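**Station Notes - September 28, 2024**

The Board of Viltura Community Radio has approved changes to the way music and talk programs are archived and made available to listeners. The changes take effect with the new program guide and apply to all presenters, including those on casual and summer rosters.

At present, programs are kept on the station's website for two weeks after broadcast and then removed. Under the new arrangement, talk programs and interviews will remain available for as long as the station holds the recording. Music programs will continue to be offered for a limited period, in keeping with the station's licences, but full track lists will be retained and may be searched by artist, title, label and presenter.

Presenters are asked to submit their track lists by noon on the day after broadcast. Lists should give the performer, the title of the recording and, where known, the year of release. Handwritten lists will be accepted until the end of the season. Programs devoted to a single style, such as Nallik Nights and The Brideck Hour, should also supply a short paragraph of notes, as listeners have asked for these more often than for any other material.
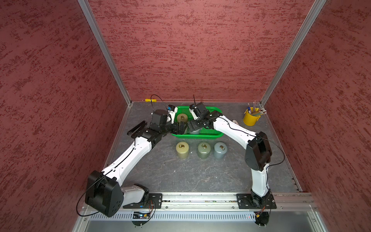 Leonie Tanner wrote to ask whether the old Sunday folk programs would be included, having recorded many of them on cassette at home and found that her tapes no longer play well. She would gladly see the talk between the songs kept, even if the songs themselves must be left out.

The Board has considered this point. The station holds more than 300 programs on tape and disc from its earlier years, among them most of the Sunday folk series. Where a program contains both speech and commercial recordings, an edited version containing the speech alone will be prepared and the track list attached. Live studio performances will be included if the performers, or their families, have given written consent. Letters seeking consent were sent in August and replies are still being received. Performers who have changed address since their appearance are encouraged to contact the station office.

The first 100 programs to be transferred have been chosen on the condition of the recordings, with the oldest tapes given priority. Remo Auer will oversee the transfers and keep the register of what has been completed. Members who hold off-air recordings of programs missing from the station's shelves may offer them on loan - please telephone before bringing anything in.
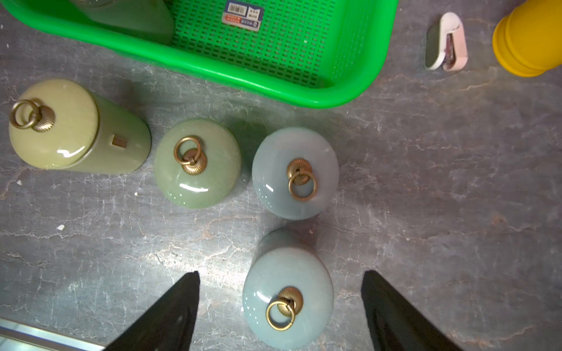 Loans will be recorded at the front desk and a receipt issued. Each cassette or disc should be labelled with the owner's name, the name of the program and, if it can be recalled, the date of broadcast. The station cannot accept reels without a box.

The podcast feed will be reorganized at the same time. Listeners who now subscribe to the general feed need take no action. Separate feeds will be offered for local news, interviews, roots and folk, jazz, and the Schnyder Lectures, for a total of five. Comments on the proposed feeds may be left at the office or sent by mail, marked to the attention of the Program Director.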